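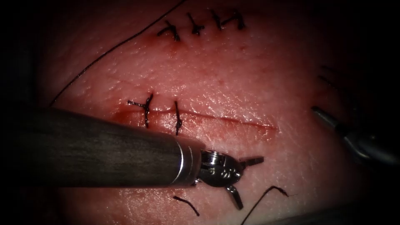
Suturing pad with two instruments, second wound partly closed

Review: Edet practice rules for robotic suturing, with the Vurnon pad

I teach basic robotic suturing in Plarholm, and since December we use the Edet rule set from Brindau. It is a ring binder of 16 pages plus a score sheet with 100 points. The Vurnon pad is sold separately.

The rules are strict but easy to read. Both instrument tips must stay in view when they move. Stitches must be evenly spaced, and tails trimmed short before the next stitch begins. Loose thread must be removed from the pad before a new wound is started, and this rule my trainees forget the most. I like that each rule has its own line on the score sheet, so two teachers give nearly the same result. 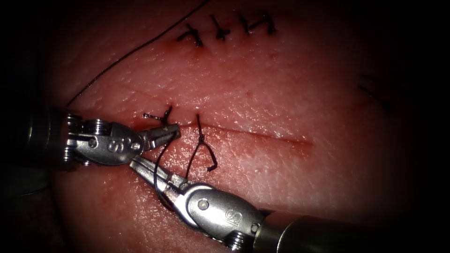 Both sets of jaws close together at the incision, right part still without sutures

The section on thread handling is the best one. It asks the trainee to grip the thread only where it will be cut away later, and to pull slowly. The section on instrument collisions is too short for me. It says "avoid contact" and gives no minimum distance, which is difficult to judge when the jaws work so near to each other.

The pad has a good surface with small pores. The price for binder and pad together was 282 euros, and I find this high for paper and a pad. I would still buy it again for a new group.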